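How a Cardboard Box Gets Its Strength

Paper tears easily. A cardboard box is made of paper too, but it can hold a stack of books. The difference is in how the paper is put together.

Most boxes are made of three layers. The two outside layers are flat sheets called liners. Between them is a wavy sheet called the flute. The waves make many small arches, and arches are good at holding up weight.
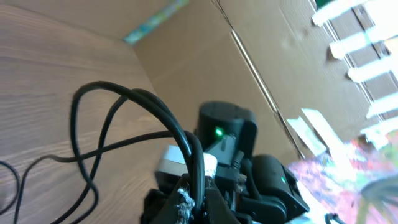 A box starts out as one flat sheet. A machine at the factory presses lines into it. These lines are called scores. Cardboard bends easily along a score, so the corners come out straight. If you bend cardboard where there is no score, you get a crease. The waves inside are squashed there, and that part of the wall is weaker.

The box factory in Tritstead makes over 70 kinds of box. Its smallest is 60 millimeters wide. Some of the paper comes from old boxes that people have recycled.

Wood and cardboard are related. Both contain tiny threads called fibers, which come from trees. In a wooden table the fibers are still lined up the way they grew, and you can see this as grain. In cardboard they have been mixed with water, pressed flat and dried.

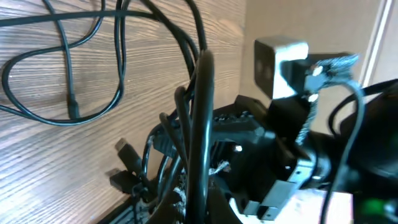 Wood grain can curve as well as run straight.

Try tearing a piece of old cardboard slowly and look at the edge. You may find the wavy layer.

More to read
Why does tape stick?
Where wood grain comes from
Paper from Prarositz
How to fold a Komix box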